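Minutes of the meeting, Greltis project, demonstration group
Mon 5 November, small meeting room, Dumitrescu building, second floor

Present: Safta Toma (chair), the two demonstration operators, the training engineer, the engineer for the arm cell, the data person, the writer of these minutes.
By phone: the contact at Idimetti, for items 1 to 3.
Absent with notice: the mechanical designer. His remarks came by e-mail and are included under item 4.

The agenda was accepted with one change. The question of the gloves was moved to item 7.

1. Minutes of the previous meeting

Accepted. One correction was asked by the arm cell engineer: it was written that the remote control station "is ready." The correct text is "is ready for testing without load." The correction is made in the stored version.

Open actions from last time:
- New charger for the hand-held gripper: arrived, in use.
- Written rule for when to throw away a demonstration: a draft exists, see item 3.
- Second stool for the table: not ordered. Safta Toma will order it this week.

2. State of the recording

The data person reported. Since the last meeting 225 demonstrations with the hand-held gripper were accepted for the task "take one snack package from the table and put it on the tray." The goal for the first training is still 2000. The speed of recording is lower than planned. The recording itself is short, 40 seconds or less in most cases, but the operators need time between two recordings to put the packages in a new position and to write the note.

The operators said that the note takes too long. There are nine fields, and three of them have the same value the whole day (table, room, operator). It was agreed that these three are filled one time at the start of the day.

The contact at Idimetti asked if the goal can be made smaller. The training engineer answered that he does not want to promise this. In June, with the cardboard boxes, a smaller set was enough, but a box has always the same shape. A bag does not. When you press it, it goes somewhere else, and the foil reflects the lamp. He will train a first model on what we have now and look only if it goes to the right package. He does not expect it to grasp well.

The Idimetti contact was satisfied with this and asked to receive the result in writing, also if it is bad.

3. How the task is shown

This item took the most time.

3.1 Edge or middle. The two operators do not grasp the same way. The first operator goes to the edge of the package and closes the fingers there. The second one goes down over the middle and takes a fold of the plastic. Both ways work for a person. The training engineer explained that for the model it is difficult to learn two ways from a small set, it may go between them and do neither. After discussion it was decided: from now on all packages are taken at the edge. The demonstrations with the middle grasp are kept, but in a separate folder, and are not used in the first training.

The second operator remarked that for very full bags the edge is under the bag and cannot be reached. This is right. Such bags are not in the first set from Idimetti, so we leave it.

3.2 Speed. The operators move faster in the afternoon. The training engineer sees it in the data. He does not ask for slow movement, only for the same movement. The last part before closing the fingers must be calm, without turning the wrist.

3.3 Start position. Each demonstration starts with the fingers fully open and the gripper still for a moment. Some recordings start when the hand is already moving, and these cannot be aligned well. The draft rule now says: no still moment at the start, recording is thrown away. Accepted by all.

3.4 Correcting a mistake. If the package slips, should the operator stop or try again? There were two opinions. Safta Toma wants to keep the second try, as a worker in the packing room would also try again. The data person prefers clean recordings. Decision: one second try is allowed and gets the mark "retry." After two failed tries the recording is stopped.

3.5 Other things on the table. Until now the table was often cleaned before each recording. The Idimetti contact said that their tables are never so clean. It is agreed that ordinary things may stay on the table during recording, for example a bottle, as long as they are not in the way of the hand. Between sessions they may change place.

The Idimetti contact left the call after this item.

4. The hand-held gripper

Remarks of the mechanical designer (by e-mail): the finger pads collect dust and small fibers, and the upper edge of the pads starts to wear. He thinks the grip force is still fine, but he asks to clean the pads with adhesive tape every morning and not with alcohol, which makes the textured material hard. New pads of the same type are ordered from Skullon.

The first operator asked if new pads will make the old recordings useless, as the fingers are always seen by the camera. The training engineer said no, the difference is small, but please write the date of the change in the log.

The pivots of the linkage have a little play. The operators feel it when closing, a small click. The designer does not want to open the gripper in the middle of the recording. He will look at it when the first training is running and the tool is free.

5. Remote control of the arm

The arm cell engineer gave a short report. The station moves the arm correctly in free space. The delay between the hand of the operator and the arm is noticeable but not disturbing when you are used to it. The gripper on the arm has the same fingers as the hand-held one.

Two problems are open:
a) The operator does not feel the table. In the test the fingers pushed on the foam plate too strongly two times. The arm stopped by itself, as it should. A software limit for the height will be added before we use the real table.
b) Turning the wrist is mirrored when the operator sits on the other side of the table. One of the operators found it natural, the other one was confused. It will become a setting.

The question was asked again why we need remote control if the hand-held tool is faster. Safta Toma summarized: the hand-held tool is for the large quantity, the remote control is for the cases where the model fails on the real arm, so that a person can take over at this point and show the rest. For this we need only a small number of demonstrations, but they have to be made on the arm itself.

6. Work at the table

The demonstration place was discussed with the views from the gripper camera on the screen. Positions of the packages are free, also turned diagonally, and both the foil type and the transparent type are used.
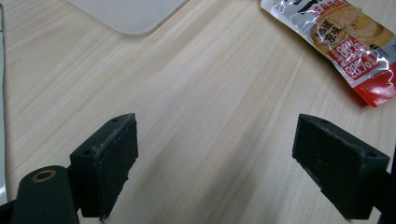 Hand-held gripper at the wooden table.
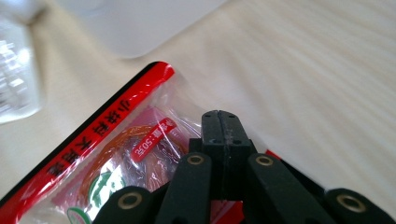 The operators ask for a fixed lamp. In the morning the light comes from the window and in the afternoon from the ceiling, and the shiny packages change very much. The training engineer is against a fixed lamp, he says the change of light is useful for him. A compromise was found: no lamp, but the blinds are not moved during one series.

The order of work for the next series was agreed like this:
- Pads cleaned, battery checked, day fields of the note filled.
- One operator records, the other one places the packages. They change after the coffee break.
- Every package goes back to the box after the series. Packages with a hole are thrown away and are not taped.
- Nobody eats the samples before the series is closed. (The box from last week was not complete.)

7. Gloves

The second operator wears a thin cotton glove when holding the tool for long time, the handle is pressing on the thumb. The data person asked if this is a problem for the trigger. It is not, the trigger signal was compared and it is the same. Gloves are allowed for everybody. The arm cell engineer has foam tape that could go around the handle, and he will bring it.

8. Other points

The name of the folders. At the moment there are folders called "new," "new2" and "good." The data person will rename them and asks everybody not to make new ones by hand.

The door of the demonstration room must stay closed during recording, the air from the corridor moves the empty wrappers.

Actions
- Safta Toma: order stool; send the changed rule for throwing away recordings to all.
- Data person: shorten the note; move the middle grasps to a separate folder; rename folders.
- Training engineer: first model, written result to Idimetti.
- Arm cell engineer: height limit and wrist setting; bring foam tape.
- Operators: edge grasp only; log the date when the pads are changed.
- Mechanical designer: follow the pad order at Skullon; look at the pivots when the tool is free.

The next meeting is in two weeks, same room, if the first model is trained until then. Otherwise Safta Toma will send a new date.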